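Yolanda Inga teaches robots from a desk in Skodcombe. Kitchen jobs mostly, all in simulation for now. Caught her between runs, coffee in one hand, controller in the other.

"People think you write the motion down. No. I drive it, it gets saved, the model learns from me."

She's logged 1,167 demos for Votinell since June. Threw out 231. Why? "Bad habits. I hover. I hover and then the robot hovers, its embarrassing."

The first 17 she did all in one go, no break. Unusable. Now it's 2 hours on and then a walk.

Mugs are her least favorite. Bowls, fine. A mug has a rim and a handle and you have to pick one and stick to it, she says, or the policy gets confused and goes for niether.

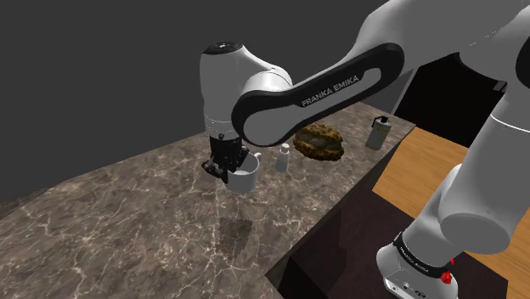 "So I come in slow from the top. Fingers open early. If I'm fixing the angle right at the rim, I've already lost it, start over."

Real hardware is next. She wants to try guiding the arm by hand. "I miss feeling the weight of it."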